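# When a Machine Joins the Packing Room

Rorkska is a company that packs fruit and sends it to stores. The fruit has to travel a long way, and soft fruit bruises easily. One way to protect it is a foam sleeve, a stretchy net that fits around a piece of fruit like a sock.

For years, every sleeve at Rorkska was put on by hand. A good packer could finish 286 pieces in an hour. It is not hard work, but it is the same work over and over, and by the end of a shift people's wrists hurt.

Last October the company started using a machine called Destus for part of the job. Using a machine to do a task that people used to do is called automation.

Foam and cloth are hard for machines. A box keeps its shape when you pick it up. A foam net squashes, and a piece of cloth folds a new way each time you touch it. So a machine needs many, many tries at holding soft things. It also needs fingers that can close on something without crushing it.
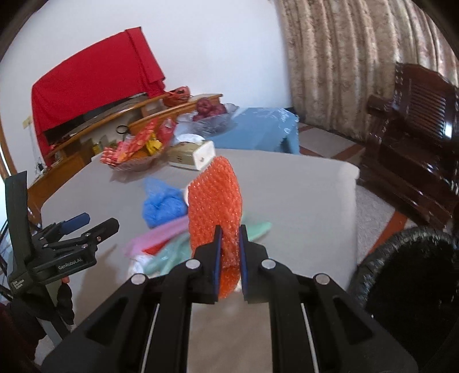
Two fingers can do a lot, closed or open.
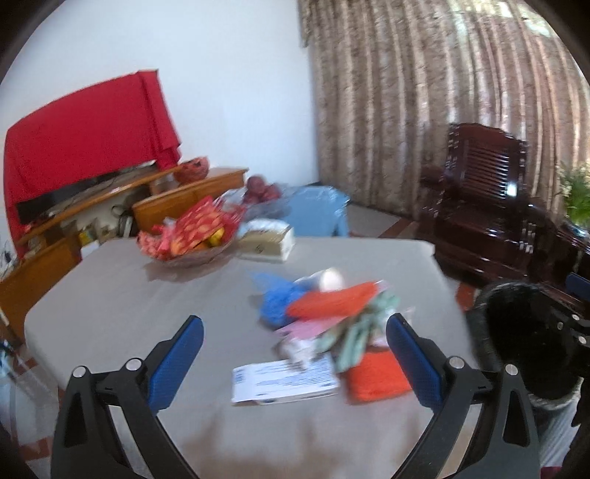
Lertchai Nuchit says the first weeks were slower, not faster. Destus dropped sleeves, and people had to stop and pick them up. "I spent more time watching it than packing," he says. "Now I check the fruit and fix the machine when it jams. My hands feel better, but I do miss talking across the table."

Jobs changed at Rorkska. There are 52 people in the packing room. After Destus came, 12 of them learned new work, such as cleaning the machine, changing its finger pads and looking for bad fruit. The others still pack by hand - mostly the odd shapes and the very ripe fruit.

Some workers worried that more machines would mean fewer jobs. That can happen when a workplace uses automation. At Rorkska, the workers asked to be told before any new machine is ordered, and the company agreed. A second Destus is planned for the room where the boxes are taped shut.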